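Gedau sets equipment plan for produce handling cells

Jan 16, 2019

Gedau has approved an equipment plan for its produce packing line that puts multi-fingered hands on a first group of robot arms and holds back the purchase of a second group until the next budget round.

The plan covers the basket-filling stage at the company's Plallano site, where fruit is placed by hand into retail baskets before wrapping. It sets out what will be bought, what will be leased, and which items are to be charged to maintenance instead of capital. Staff received the document this week. Orders for the long-lead items are to go out before the end of the month.

Refilwe Mahlangu, who manages equipment planning at Gedau, said the split between capital and maintenance took longer to settle than the choice of arm.

"The arm has a price and a service life, and finance knows what to do with that," Mahlangu said. "A glove has a price and we replace it when it wears through. We had three departments entering the same glove under three different codes."

Under the plan, arms, controllers and mounting hardware are capital items with a service life of 60 months. Hands are also capital items but are written down over 30 months. Gloves, cable sets, connectors and wrist covers go to maintenance and are reordered from stock.

End-of-arm hardware

Two types of end-of-arm tooling were compared in November. The first was a suction cup unit already used elsewhere at the site for cartons. The second was a multi-fingered hand supplied by Baloyi. The suction unit was cheaper to buy and to keep running, but the packing department asked for a tool that could handle apples, pears and loose citrus without a change of cup between products.

Gedau chose the hand for the basket-filling stage and kept suction for cartons. Each hand is listed in the plan at 1,390 per unit in Gedau's internal costing, which excludes the arm, the controller and installation. Mahlangu said the figure should not be read as a supplier's price, as it includes an allowance for spare finger joints and for acceptance checks on site.

The cell layout is kept simple. A table stands in front of the arm, one basket is placed on it, and fruit is set down one piece at a time. Operators swap the basket when it is full. Automatic basket feeding was costed and removed from this round.

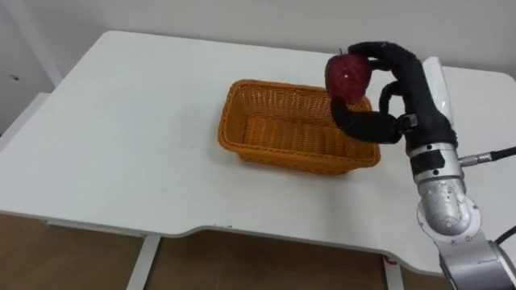

Gloves, cables and covers

The hands are to be run with gloves on. The plan asks for a dark fabric-like covering over the fingers and palm, of the sort on the hand holding the red apple at the orange wicker basket, and requires that the fit at the base of the thumb be checked when a new glove goes on. Gloves are to be held in one size only. A total of 51 has been approved as opening stock, to be kept in the maintenance store and issued against a signature.

Cable routing has its own page. Planners want spare cable sets bought with the arms and not afterward, after an earlier carton project ran for several weeks with a single spare between two cells. Side connectors at the wrist must be reachable without taking off the cover. Where a cable passes over the table, the installer is to mark its path on the drawing so that baskets are not placed on it.

The plan does not call for special furniture. Existing tables with a flat matte top may be used if they are level and do not shift when pushed from the front edge. Tables that fail the check are to be replaced from the site's general furniture budget.

Baskets

Woven baskets will stay in use for the retail line. The packing department had been asked whether a molded tray would be easier for the cells, and replied that the customer contract names woven baskets through the end of the season. The plan therefore budgets for sorting baskets before they reach the cell, with any that have a broken rim or a base that rocks set aside.

Planners also asked for one basket orientation to be fixed for each cell. The position will be taped on the table during installation. Slight angles are allowed, provided that the open area under the hand is the same each time and the arm does not have to cross the far rim to release the fruit.

Software and service

Motion software will be supplied under a license from Ronum, renewed yearly. Gedau had considered a longer term but decided to wait until the first group of cells has been through a full season. The license is charged to operations. Training for line operators is included in the first year, and training for maintenance staff is quoted separately.

Service visits are planned at installation and again after the first glove change on each cell. The supplier of the hands is to attend both. Faults reported between visits go to the site's own maintenance desk, which will log the hand serial number, the product being handled and the state of the glove. Reports without a serial number will be returned to the shift that sent them.

Second group deferred

The second group of arms was in the draft sent out in November and was taken out in review. Mahlangu said there was no dispute over the need for it, but the floor area next to the wrapper is still assigned to pallet storage and no date has been given for clearing it.

"I can put arms in the budget. I can't put them on top of pallets," she said.

Money for electrical work in that area remains in the plan, so that supply points can be fitted during the spring shutdown. The purchase itself will be resubmitted with updated quotes.

Department heads have been asked to return corrections to the parts list, including part codes for gloves and cable sets, to the equipment planning office. Corrections to quantities need a manager's signature. Requests for additional cells should be sent on the standard capital form and will not be handled as corrections.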